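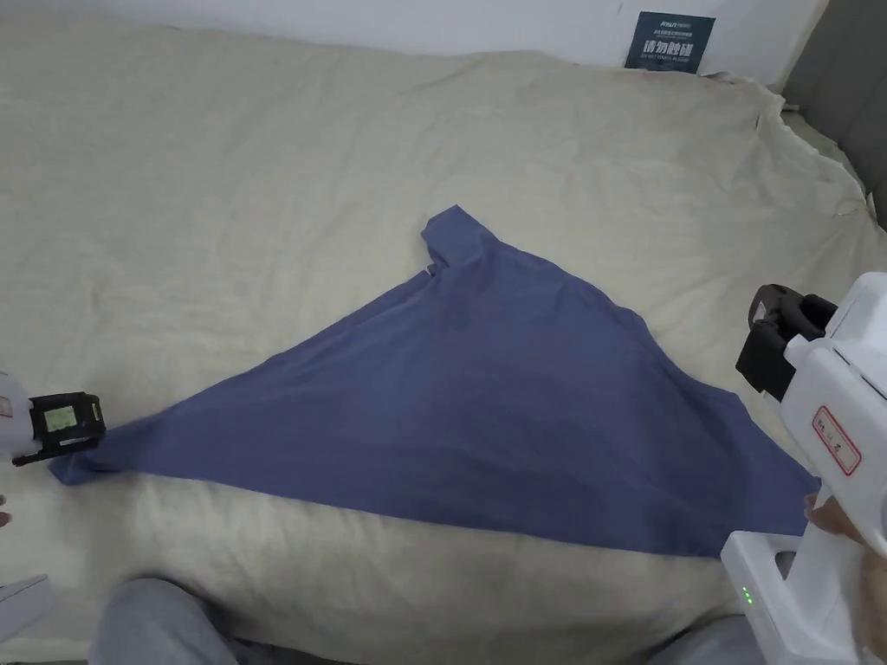

What is the Virport open day? It is a yearly demonstration of robotics work in Sarnby, at which visitors watch people teach machines to handle cloth and other household goods.

The open day is run by Prindenus, a company that collects training data for household robots. Operators work with hand-held grippers, one in each hand, and the recorded movements are later used to train robot arms. The main demonstration covers folding clothes on a bed. A shirt is gripped by its corners, spread out and folded – a task that is simple for people and hard for machines, as cloth changes shape each time it is touched.

Visitors follow a set route through the building in groups of 8. A tour lasts 37 minutes and ends with a short talk. Signs ask guests not to touch the equipment.
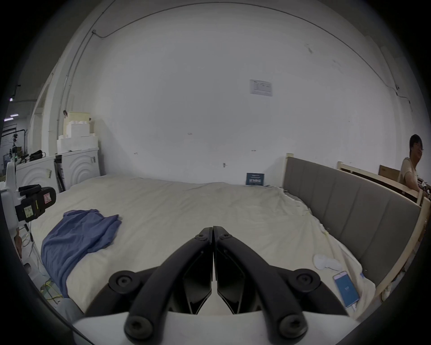

SARNBY, 31 January 2025

The most recent open day drew 100 visitors. Yaryna Tkachuk of Prindenus gave the talk, which dealt with how a single garment is folded many times from different starting positions. She said that crumpled cloth was harder to work with than cloth laid flat, and that operators were asked to keep a steady pace. Questions from the audience were mostly on training and cost. A second demonstration – on packing shelves – was moved to February and held at the Valcárcel site.

Contact | © 2025 Virport | Back to top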